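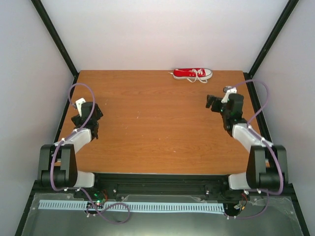 Koyama asked if the cables must go over the arms in such a big loop, and whether a shorter one would give less trouble at the wrist.

**tsutomu_fukuda**
I tried shorter in April. With the wrist fully turned, the plug on the gripper servo came out after 19 cycles. So now I leave the tall arc and clip the cable along the forearm. It is not beautiful, I know.

**Koyama**
Then put the fixing point closer to the elbow. Your clips hold the cable well, but the arc is free to swing, and in my build it caught on the other arm.

**purkeo_9**
I disagree with Koyama. On a two-arm table the swing is small if you keep the speed down. Mine has done 1,055 runs with a free arc and I changed one cable in all this time. What are you teaching it, the laces?

**tsutomu_fukuda**
Yes, laces. First only to pick up one end and pull it straight, later the crossing. The small red shoe is easy to lift, but it slides when the lace is pulled. I would like to avoid glue on the table.

**vulaleo**
Use one gripper to hold the heel. You have two arms!

**tsutomu_fukuda**
Then I have only one for the laces, and the crossing needs both, I think.

**Koyama**
Put a weight inside the shoe. I used 690 grams of steel nuts in a sock.

**purkeo_9**
That is too much for a shoe of this size, it will lose its shape. Try half.

**tsutomu_fukuda**
Thank you both. I will try the sock with less weight, and move one clip on the left arm only, so I can compare.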